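Small Spaces & Storage > Sorting and Decluttering
Thread: junk box vs. little containers - which one wins

natena_knits
ok quick question before I lose my nerve and throw the whole lot out. I have a craft/desk/whatever drawer that died (bottom fell through, long story) and everything from it is now going in a cardboard box. Tiny screws, charms, yarn bits, magnets, a bottle or two, cases with lids. All of it small. All of it annoying.

Do I
- dump it in one open box and be done
- or buy one of those divider things with the little compartments

Not a lot of space. Room is bedroom plus sewing plus everything. Renting so no drilling.

Brurkach
Open box. Always open box. If you can see it you'll use it. Dividers are a hobby for people with time.

lidlady520
Disagree hard. Open box is a drawer with no drawer. Two weeks and it's soup. I had one, found a needle in it with my thumb. Dividers or small boxes with lids, label them, finished.

Brurkach
soup is fine. I know where everything is in my soup

cumex_corner
Both of you are kind of right?? Box on the outside, small lidded stuff inside. You don't need to buy a divider. Save the clear plastic boxes things come in, mint tins, cream pots, whatever. Put a liner down so the screws don't get under the flaps. That last bit matters more then people think.

natena_knits
what kind of liner

cumex_corner
anything flat. Felt, placemat, an old mousepad cut down. Light color or bright color so you can see a dropped screw on it. Not black. Please not black.

lidlady520
and tape the bottom seam under it. screws go straight through a seam.

natena_knits
ok so I sort of did that already by accident. Red Miniso mat in the bottom, white box, flaps still on bc I was too lazy to cut them. Got as far as this and then stalled: 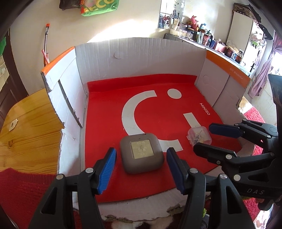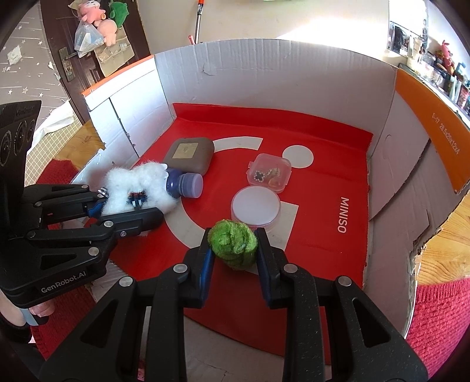
Screws are in the clear box, that part I'm happy with. Everything else I keep picking up and putting back down. The fluffy things are the problem. Green yarn ball and the white fluff with the little magnetic balls stuck in it. They shed. They grab stuff. I put the magnets near the screws once and spent half an evening picking them apart, never again.

Brurkach
ok that's not soup, that's like a nice salad. leave it

lidlady520
It's a nice salad TODAY.

Magnets go in their own container with a lid, far end from the screws. I'm not kidding. Pull them out of the fluff first, then the fluff goes in a bag with the other yarn. Yarn does not belong in with hardware, period.

tinroof1604
+1 on seperating yarn. Fibers wind round screw threads and then you're sat there with tweezers. A zip bag is fine, squeeze the air out, it goes down to nothing.

Also if there are any kids or pets in that house the magnets go up high and closed. Small ones are dangerous if swallowed. Not being dramatic. Lid, high shelf.

natena_knits
no kids, there's a cat that visits. high shelf it is.

cumex_corner
What I'd do, in this order, takes maybe twenty minutes:

everything out, onto a table
shake the mat
magnets out of the fluff, into a lidded pot
screws stay where they are
charms and trinkets get their own box, doesn't matter which
bottle stands up in a corner, not lying down
yarn in a bag, bag goes somewhere else entirely

Then put back what's left and see how much room you've got. Bet it's half.

Brurkach
why does the bottle have to stand up

cumex_corner
caps leak. Ask my winter gloves.

Brurkach
tight caps don't leak

lidlady520
every cap is tight until it's not

javier_flatpack
Jumping in re the cardboard. Fine for now but the rims go first, esp if you're in and out of it every day. Run packing tape over the top edge, fold it down both sides. Or fold the flaps inward and glue them, gives you a double wall. I use a brand new Javier shoe bin for mine (the fabric one w/ the stiff base) and yeah it costs more than free, but it's lasted.

tinroof1604
The Javier ones sag if you stack them. Base is ok, the sides aren't. I went back to cardboard. Free, and when it's wrecked you recycle it and get another.

javier_flatpack
mine doesn't sag. maybe don't stack them?

tinroof1604
a box I can't stack is a bowl

natena_knits
lol ok. not buying anything this month anyway. Taping the rim tonight.

Q for the trinket people tho - keep or toss? I have charms I haven't used since forever. Keep thinking I'll make a bracelet.

lidlady520
One small box. When it's full, one out before one in. That's the rule here and it's the only one my household follows.

Brurkach
keep them all, they weigh nothing

cumex_corner
I counted my beads once during a power outage, 1,347, and used 6 of them that year. Six. So now I'm in the one small box camp. Gave the rest to a school art room and they were thrilled.

natena_knits
that number is going to haunt me

quietshelf
Lurker, hi. One thing not mentioned. Label the lids on TOP if the box lives on the floor or low down, label the SIDE if it lives on a shelf. I did all mine on top, then moved them to a shelf above my head. Did them all again. Masking tape and a marker, don't bother with the label maker.

lidlady520
Don't you dare come for the label maker

quietshelf
it's very loud

natena_knits
Update, about 9 pm. Yarn is bagged, fluff is bagged. Magnets are in a lidded pot up on the shelf. Taped the rim and it looks terrible but it's solid. Bottle standing up, fell over, standing up again. Charms are going in one box and I got rid of three whole charms so don't say I did nothing.

Still have a pile of stuff that doesn't go with anything. One button, a key, some sort of clip.

Brurkach
that's the soup. every house has a soup. put it in a cup

lidlady520
I hate that he's right. One cup. SMALL cup.

javier_flatpack
try the key in everything before you put it away, mine turned out to be the mailbox spare I'd already paid to replace

natena_knits
trying it on the bike lock now brb

natena_knits
not the bike lock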